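Textile notebook, April
Fade and crock tests, black cotton, second batch

Continuing from the first batch. Purpose is still to work out why the Heltari black goes brown at the folds after laundering while the Kikuchi black stays neutral. Both are reactive dyes on the same plain-weave cotton from Plarska, scoured in house. Liquor ratio kept at 20:1 as before, salt and soda ash weighed on the small balance, which was re-zeroed between pans.

08:40. Cut swatches from the centre of the roll and overlocked the edges. Last time the raw edges shed lint into the bath and the lint took up colour ahead of the cloth. Labelled with laundry pen on white tape, H1 to H5 and K1 to K5. Tape holds through a hot wash if it is stitched at both ends. It does not hold if it is only ironed on.

09:30. Heltari set into the bath at 40 degrees, salt in three additions. The instructions from Petetti call for the alkali in one go. I split it in two and left 10 minutes between. The first batch had pale streaks along one selvedge that looked like early fixation, and splitting the alkali is the cheapest thing to change. Kikuchi set got the same treatment so the comparison stays fair.

11:15. Both sets out, cold rinse, warm rinse, then the hot soaping. Rinse water from H was still coloured at the end of the second soaping. K ran clear after the first. This matches the first batch and points to unfixed dye in H more than to any fault in the cloth. Added a third soaping to H4 and H5 only and marked the tape.

Crock test, dry: H1 to H3 grade 4, K all grade 4 to 5. Crock test, wet: H1 to H3 grade 2 to 3, H4 and H5 grade 3, K grade 4. Graded against the grey scale under the D65 lamp. Kirsten Lykkegaard graded the same cloths without seeing my numbers and was within half a grade on all but H2, where she was a full grade lower. Used her figure for H2.

Colour at folds is harder to put a number on. The colorimeter aperture is too wide to sit on a crease, so it averages in the flat cloth on either side. Judging by eye for now. A crumpled piece shows more than a flat one, as the raised folds catch the light and any brown cast appears there first.
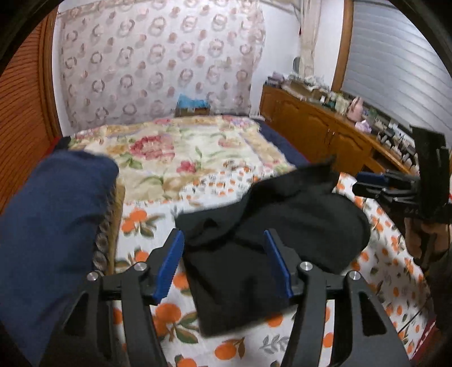 Black cloth, crumpled, on bed. Dark navy cushion at left.

Navy is a poor neighbour for judging black. Next to it a warm black looks warmer than it is, and a blue black can pass for neutral. Grading to be done on the grey card only, with nothing coloured in the field of view. Have added this to the method sheet.

14:00. Light exposure. Half of each swatch masked with foil-backed card and put in the cabinet with the blue wool reference strip. First check when reference 4 shows a visible break. The lamp counter reads 2,000 hours, so the output should be checked against the spare before anyone relies on the result. Have not done this yet.

Notes for next batch:
Hold the bath at 60 for longer with the Heltari before draining. Fixation may simply be incomplete.
Try softened water in the soaping. Ours is hard enough to leave a bloom on dark shades.
One swatch of each to be dried flat in the dark, one on the line, to separate washing loss from sun.
Order more multifibre strip. One piece left in the drawer.

15:50. H4 and H5 pressed under a damp cloth, no transfer to the white. H1 gave a faint grey mark. Pressing cloth kept and stapled to the back of this page.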